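The Bottom of My Bag, and Other Places I'd Rather Not Look

I change handbags twice a year, and every time I swear the next one will stay tidy. It never does!
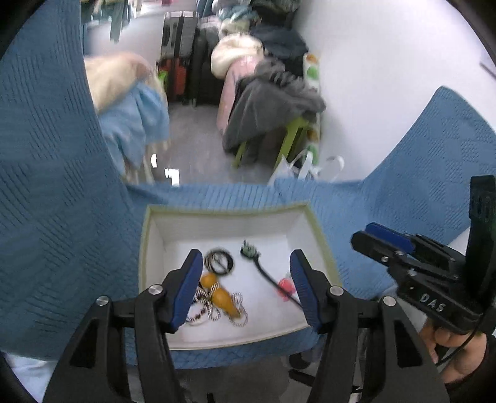 How it all gets in there

My current bag is a Warka, the big slouchy kind with one main pocket and a lining the color of wet slate. I bought it in January, in the sales, and I was so pleased with myself. Seven weeks later I couldn't find my train ticket at the Brikport ferry terminal and had to tip the whole thing out on a bench, with a line of people behind me (all very polite, all watching).

Out came lip balm, receipts, a sock, and a teaspoon I'd been blaming my sister for. I also found a coupon for 500 bonus points at a shop that has closed.

My mother carried a bag the size of a paperback her whole working life and always had a clean tissue. I've asked her how and she just looks at me. I think she simply put things back in drawers when she got home, and I suppose I could do that too, if I were a different person.

The tray method, sort of

So this spring I started emptying my bag every night. Everything goes into a tray, and in the morning I only put back what I need. The first week was wonderful. I felt light! I walked to work down Pornari Street swinging that bag like a girl in a shampoo commercial.

The second week I got home late, went straight to bed and left the house the next day without my keys, my wallet or my phone charger, because they were all sitting there beautifully sorted. I had to borrow lunch money from the front desk.

I've settled on a compromise. Wallet, keys and phone never leave the bag. Everything else gets tipped out when the strap starts to hurt my shoulder, and I let myself keep two things that have no purpose at all. Right now those are a beach pebble and a button from a coat I gave away years ago, and I'm fond of them both.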